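Print this page | E-mail this page

Student Project Report: Who Wins the Community Awards in Drurora?

Our group studied the Pant Prize, given each June to people who work for fairness in the town. We read 39 nomination letters and asked 19 past nominees to fill in a form.

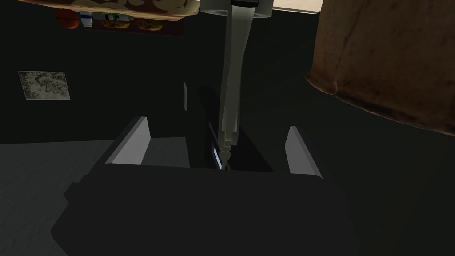 Who may nominate a person for the prize?
Any resident over sixteen, and also the local associations.

Most letters came from associations. Newcomers to the town wrote only three of them, although the notice was printed in four languages.

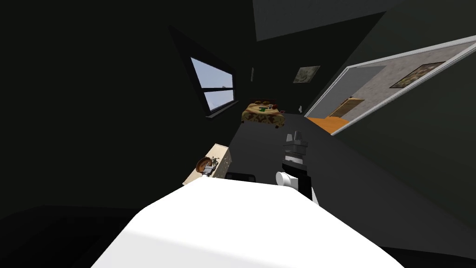
The nominees told us that the form is too long, and several of them needed help from a friend. We suggest a shorter form and a later closing date.

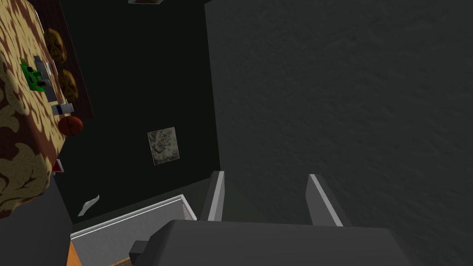
Figure 3. Gripper with open fingers, rendered view.

Filed under: Community, Equality, Student Work
Contact us | © Wovau College | Back to top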